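Beep! How does a shop scanner read your snacks?

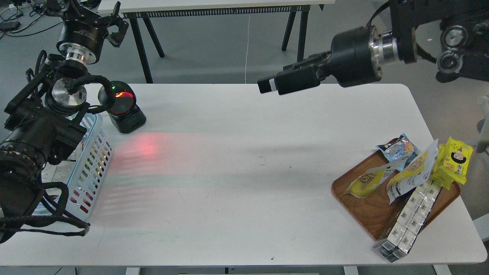
Toshio Chiba

My favourite job in the world is buying snacks. When I was little and lived in Miyazaki, my gran let me carry the basket and I always stood as close to the till as I could, waiting for the beep. I'm a grown-up now and I live in Floladdale, and I still love the beep!

So what's going on when you hear it? Look at the black scanner behind the light blue basket. See the ring glowing red? Some of that red light has landed on the white table too. A scanner like this is waiting for one thing — a barcode.

You'll find a barcode on nearly everything in a shop. Go and fetch a packet from your kitchen cupboard (ask first!) and hunt for a patch of black and white stripes. Some stripes are fat and some are as thin as a hair. When light shines on them, the white gaps bounce lots of it back and the black stripes soak most of it up. The scanner spots that pattern of bright and dark and turns it into a number.

The number doesn't tell you the price, which surprised me! It's more like a name. The shop's computer looks it up in a big list and finds the price there. The corner shop near me in Britgate has 749 different things on its list, and 33 of them are crisps. I asked.

Now look at the snacks on the wooden tray. There's a light blue bag with crackers on it, and a bright yellow packet with a cartoon girl's face. You and I can tell those apart in a blink. The yellow and white pouches are trickier, as there are 2 of them and they look very alike. A barcode sorts that out. If two packets hold the same thing in the same size, they share a number. A different flavour gets a number of its own.

Try this at home. Find two tins of different soup and compare the little digits printed under the stripes. How many are the same? My tomato and my mushroom matched nearly all the way along, and then the last few changed.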